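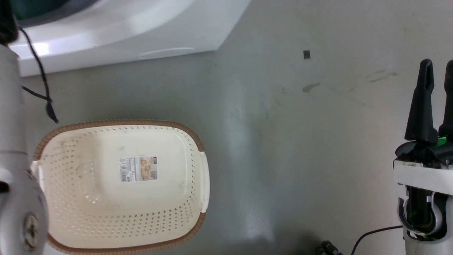

The new basket, sticker still on.

Friday

Started on the laundry corner after breakfast. I bought the basket at Ondance yesterday, cream plastic with a tan woven-look rim and white handles. The old one split down one side in October and I have been carrying things in a bag since then.

I put it on the floor by the washer to see how it sits. The gray floor suits it well enough. The label is stuck flat in the bottom, barcode and all, with a little picture of the same basket on it. I'll soak it off tonight with warm water and dish soap. There are some faint gray smudges in there too, so it can all get wiped at once.

Ran two loads. Towels first, then the dark things, 74 minutes each on the normal cycle. I went through the drawer while I waited and took out 15 socks with no match. Kept five of them for dusting.

The Gekia powder is almost gone. Ajayi's on the corner only had the liquid, so I'll look again next week or try Plaltar.

Still to do: the shelf, the bag of clothespins, and the winter blankets, which need the big machine at the laundromat. I didn't feel like going out again. Soup for dinner, bed early.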